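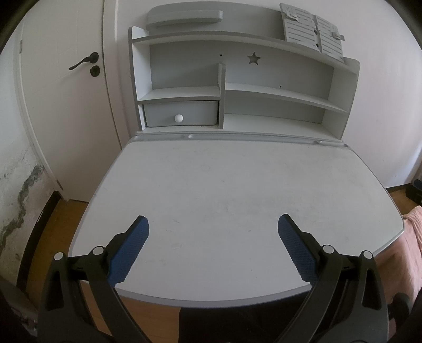 Clekanden software sync, 31/05/2025

Present: Ronaldo Sarmiento, Yuan team (two people, one on a bad line), me taking notes again.

Yes, a Saturday, sorry everyone. It was the only slot the Yuan folks could make, so thank you for showing up with coffee and mostly open eyes!

1. Last time's actions
All closed except the Jaleck config cleanup, which is mine. I started it, got lost in the old launch files and backed out. Carried over.

2. Perception
Ronaldo went through the wide lens calibration. The new fisheye model is merged, and straight edges come out a lot straighter once we undistort — table edges especially, and those were driving me up the wall. He still doesn't trust the corners and wants to mask them before the pose tracker sees anything. We agreed to that. Plain walls and bare desktops are still where tracking drifts most, so he'll write a small script that flags clips with too few features.

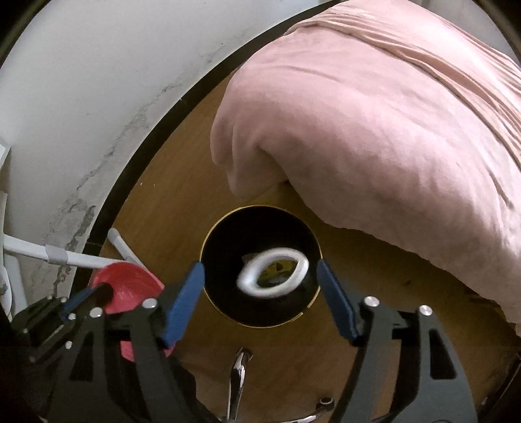
We then got stuck for a good while on small things inside round containers. The segmenter likes to merge the rim with whatever is lying in there, and the grasp planner then goes for the rim (I'd probably do the same). Yuan want a depth check before the planner commits. I said fine, as long as it stays under 30 ms. Ronaldo thinks it will, I have my doubts, we'll measure it.

3. Control
The loop in Clokex stays at 60 Hz for now. I asked for more and lost. The gripper width filter lags a bit on fast closes, so Yuan will try a shorter window and send plots.

4. Tooling
The replay viewer crashes on anything over 300 episodes. It's a memory thing, we're loading every clip up front. Lazy loading goes in first, nicer buttons later. There are 21 open tickets on the viewer and I promised to go through them and close the duplicates.

5. Dates
Release with the new planner stays in September. Ronaldo would like an earlier freeze, we'll come back to it next time.

Actions
Ronaldo: corner mask, low-feature script
Yuan: depth check with timings, filter plots
Me: Jaleck configs (really), viewer tickets, lazy loading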